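**Pressemitteilung – Werkstatt Hunov, Mai 2020**

# Selbstbau-Greifarm »Drollulus«: vorerst am Rechner

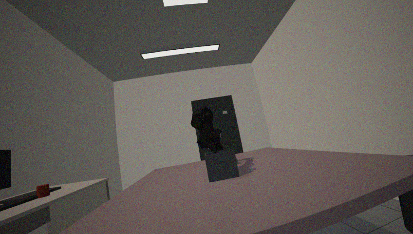

Olga Benítez hält wenig von Simulationen: Ein Quader, der im Programm brav stehen bleibt, sage ihr nichts über einen Karton mit eingedrückter Ecke. Die Werkstatt Hunov teilt diese Bedenken und baut trotzdem zuerst virtuell, mit Arm, Tisch und grauem Klotz in einem nachgebildeten Büroraum.

Seit Januar sind fast 700 Euro in Motoren und Lager geflossen. Ob der Arm damit je zuverlässig greift, ist offen. Von 1000 simulierten Versuchen wertet die Gruppe 501 als gelungen – eine Quote, mit der man auch eine Münze werfen könnte. »Wir versprechen keinen Haushaltshelfer«, erklärt Shaohua Tang. »Ein Arm, der einen Klotz anhebt, wäre schon viel.«

Die Steuerung »Eren« liegt als Entwurf vor. Vor dem ersten Lauf am echten Gelenk will Catinca Tudose die Reibungswerte nachmessen, denen sie bislang nicht traut. Einen Vorführtermin gibt es nicht.

Kontakt: Qiuyue Peng, Werkstatt Hunov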